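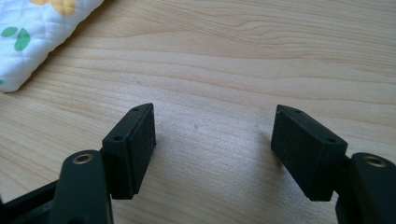

Home Talks Old Posts Contact

28 October 2018
Speaker notes by Róisín Mac Suibhne

Evening. Thank Iara Navarrete for the invitation. Drink of water.

Start with the Susden sweet shop. Ask who remembers it. Hands will go up. Ask what colour the door was. Wait. I've tried this on my own family and got green, red and "there were two doors".

My worry about nostalgia talks: the speaker says everything tasted better, the room nods, and we all go home. I don't believe it. I was there. The toffee was hard and the man was rude.

Read out the bit from my old diary. A whole December, almost 60 entries (I wrote twice on dull days), and the shop gets 2 mentions. One is a complaint about change. Yet in my head I lived in the place. PAUSE.

Then the comics. I'd have sworn I read the Flisberg annual in my gran's front room, rain on the window. It has a printing date inside. She had moved by then. So whose window was it? I have no answer and I'm suspicious of anyone who offers me one.

If time, the Tedov radio. My brother says it never worked. I can hum you what it played. One of us is wrong and he kept the receipt.

Skip the smell of old books unless they look sleepy.

Questions. Someone will say memory is like a film. Ask them who was holding the camera, then let Iara do the raffle.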